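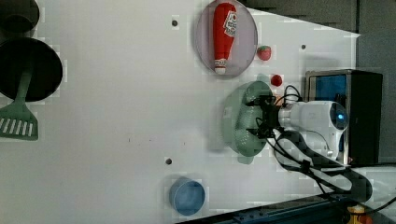 Tabletop with colander, plate and ketchup bottle, seen from above.

Unit 8: Taking the First Report

Reading for this unit: Irov County patrol manual, the section on preliminary reports. Bring your copy to class.

The preliminary report is written by the first officer on the call. Detectives, prosecutors and defense attorneys will all read it, often months later. Write down what you saw, what you were told and what you did, and keep those apart on the page.

Time and place
Record the time of dispatch, the time of arrival and the time you cleared. Use the dispatch log and do not work from memory. Give the block and the unit number if there is one. In the Zatham Street file the report said only "the apartments," and the complex had 40 units in 2 buildings.

Witnesses
Separate them before you ask anything beyond names and injuries. Ask each one where they were standing and what they could see from there. If a witness heard a noise, write that they heard a noise. "Shots" is the witness's word and goes in quotation marks unless you have casings or damage to go with it.

Signs of intoxication
Do not write "the subject was drunk." Write what you noticed: odor, speech, balance, eyes. If a witness says someone had been drinking, put down who said it and how they know.

Property and evidence
Every item gets its own line on Form 594. Note where it was found, who found it and who took custody. Firearms are listed with make, caliber and serial number. If the serial number can't be read, say so - never leave the box blank.

Common problems in last term's reports
- arrival time missing or later than the first interview
- two witnesses merged into one statement
- "Jemal Road" and "Jemal Court" used for the same address
- custody line unsigned

For next class
Read the Tosel packet and write a one-page narrative from the dispatch log and the three statements. Typed, double spaced. Leave the charges section empty.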